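September 4, 2018

Slept badly and was up before the alarm. Made oatmeal and ate it standing up. The car insurance came in the mail yesterday and I finally opened it: 1,139 for the year, up from 1,081. I will call them, but not today.

Walked to the library to return the Leitner book. Liesl signed it for me last spring and I was afraid I'd hand in my own copy by mistake, so I checked the flyleaf twice. I had the right one.
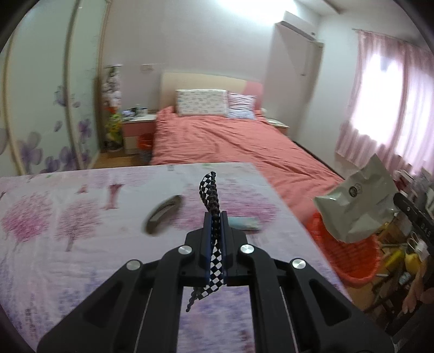
Ga-eun called at lunch. She has decided to take the job at Cistex after all and starts in two weeks. She sounded tired but glad. The commute is going to be long — more than 4 hours a week on the train — and she says she'll use it to study for her license. I told her to get a good bag and wear flat shoes.

Did the dishes and a load of towels. Wrote half a letter to Sándor and stopped when I got to the part about the house. I don't know yet what I want to say about selling. 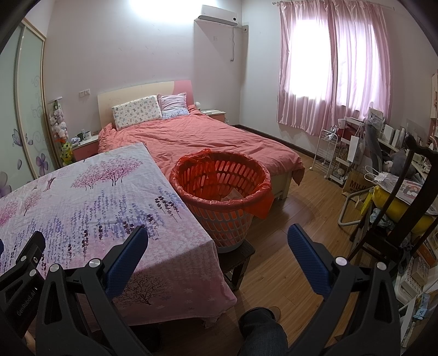
Tài came by at 8 to borrow the ladder and stayed for tea. His tomatoes have blight again and he is thinking of giving up on them and putting in beans next year. We talked about his mother's hip — the surgery is later in September, and he wants to be there for the first week home.

Need to buy stamps and lamp oil. Finish the letter.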